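# Sound Absorption in Hallway Panels: Final Report

Dec 8, 2024

Our group set out in September to find out whether wall panels could make the second-floor hallway at Davville less like the inside of a trash can. The answer is yes, a little, if you buy enough panels and stand in the right spot.

We tested 2 products. Brilta is a pressed felt sheet that sheds on everything you own. Kotian is a stiffer foam, and it came with instructions for a different foam. We also ran a bare-wall baseline and a hardwood reference, which every textbook we opened told us would absorb almost nothing.
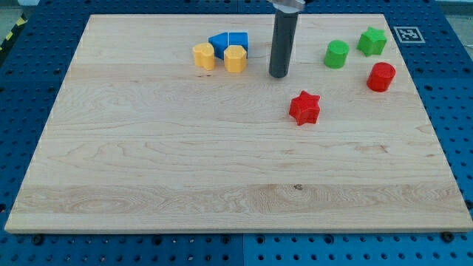 Figure 1. Maple board, light finish, with a small knot in the grain.

Maple did as the textbooks promised. We logged 3344 clap recordings in total and threw out 135 of them for background noise, mostly doors and one very committed cougher. Of the rest, 2454 were made in the hallway and the others in the stairwell, where the echo was so long that we started the next clap too early more than once.

Brilta beat Kotian at high pitches. At low pitches neither did much, and the bass from the music room came through as cheerfully as ever. Kotian did stay on the wall, though. Brilta let go twice overnight, taking paint with it, and we have since had a short email from the building office on that subject.

If we did this again we would replace clapping with a proper sound source. Tullen, the free software we used for the decay curves, also saves over your old file without asking, so the first week of stairwell data had to be recorded again.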